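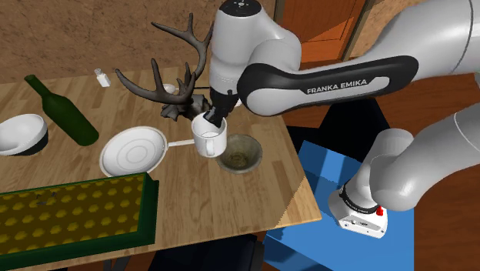 Prêt immobilier : ce que nous avons appris en accompagnant les refus

Chères lectrices, chers lecteurs,

Vous avez été nombreux à nous écrire après la lettre de novembre, dans laquelle Tahira Tarar racontait ses premiers rendez-vous à la permanence logement de l'association Niazi (merci pour vos messages, elle les a tous lus et elle répondra, promis, même s'il faut lui laisser un peu de temps). Beaucoup d'entre vous posaient la même question : que faire quand la banque dit non, et qu'elle le dit en trois lignes ?

Depuis l'ouverture de la permanence, nous avons suivi 60 ménages du quartier de Hirberg qui cherchaient à acheter leur premier logement. Parmi eux, 17 avaient déjà essuyé un refus avant de pousser notre porte, et presque tous étaient repartis sans savoir précisément pourquoi. Le contrat de travail trop récent revient souvent, tout comme le découvert de quelques jours, vieux de deux mois, que l'on avait oublié et que le relevé de compte, lui, n'oublie pas.

Ciarán Gilmartin, qui tient la permanence avec Tahira, conseille de redemander un rendez-vous et d'y aller avec ses questions écrites. La banque n'est pas tenue de motiver longuement sa décision, mais un conseiller accepte bien souvent d'en parler de vive voix – et l'on en ressort parfois avec une piste toute simple, comme solder un petit crédit à la consommation ou attendre la fin d'une période d'essai. Il rappelle aussi de relire la condition suspensive du compromis et de bien garder l'attestation de refus, que le notaire vous demandera.

Pensez également aux frais annexes ! Une famille que nous suivons avait tout calculé, ou presque : il lui manquait environ 2 860 euros pour la garantie et les frais de dossier. Elle a fini par négocier les seconds, et la signature est prévue ce printemps. Nous en sommes ravis pour elle.

La prochaine rencontre aura lieu le dimanche 13 mars, salle Milosness, en fin de matinée. Venez avec vos trois derniers relevés et, si vous l'avez, votre simulation de prêt. L'inscription est gratuite, par retour de ce courriel.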